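Who Signs the Ceasefire? My Report on the Nellenden Border Talks
Spring project, International Relations elective

So this is my write-up of the project I've been working on since February, about how two small governments talked their way out of a border fight (mostly). I picked it off the topic list because I figured it would be short. It was not short! I ended up with 66 pages of notes and a binder that won't close. 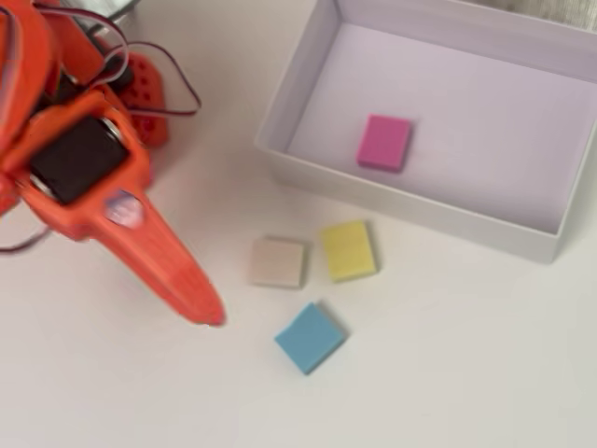 Orange arm, white table, blocks.

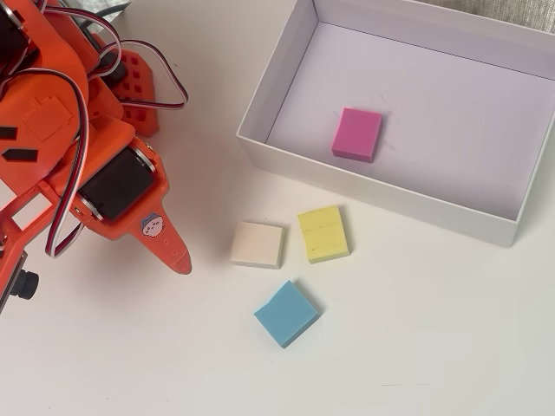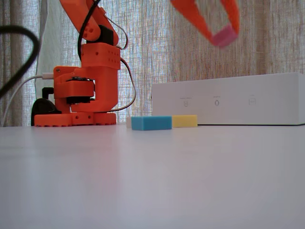
Okay, background first. Nellenden is a river valley with Skidley on the west bank and Nekach on the east. Both sides have claimed the crossing at the south end for as long as there have been maps of it, and the maps don't agree, which was my first headache. The fighting I'm looking at lasted 29 days. By the end of it 3,000 people had left the villages closest to the water, most of them heading east to stay with relatives or in school gyms.

What I wanted to find out was pretty simple: who did the talking, and did the official statements match what people agreed to? I used three kinds of sources. The first was the press statements from both governments. The second was radio transcripts our library has on file (bless whoever typed those up). The third was the text of the deal itself, the Tsegaye Accord, named after the little town where they signed it.

The statements were the fun part. I put all 24 of them in a spreadsheet and read them in order, and after a while you start hearing the same phrases over and over. Both sides "reaffirm." Both sides are "deeply concerned." Skidley used the word "partnership" in the very first week, when it was still moving trucks up to the crossing, and I went back to check the date on that one because I thought I'd typed it in wrong. Nekach hardly mentioned the other side by name until the talks moved to Tsegaye. Then all of a sudden the name is in every paragraph.

I also noticed that the two governments put out different versions of the same phone call. Skidley said they "discussed a withdrawal." Nekach said a withdrawal was "agreed." That's a huge difference if you live in one of those villages and you're trying to decide whether to go home. The radio folks caught it the same evening and read both versions out back to back, and the next day Skidley put out a second statement that was one sentence long and cleared up nothing.

The accord has a section on the crossing, a section on prisoners, and a section on people going back to their houses. The crossing part is super detailed, down to what time the gate opens in the morning. The going-home part is two lines. My teacher asked me in my draft comments why I thought that was, and my best guess is that neither side wanted to pay for repairs, but I can't prove it from the sources I have. I left it in as a guess and labeled it that way.

Stuff I'd change: I'd start with the accord and work backward, and I'd look for interviews with people from the villages, since my sources are nearly all officials talking. I also wish I'd kept better track of which translation I was quoting. I mixed up two of them in the July section and had to redo the whole table the night before it was due.

My spreadsheet is in the class folder under Nellenden if anybody wants to borrow it next year. The second tab is the cleaned-up one, so use that.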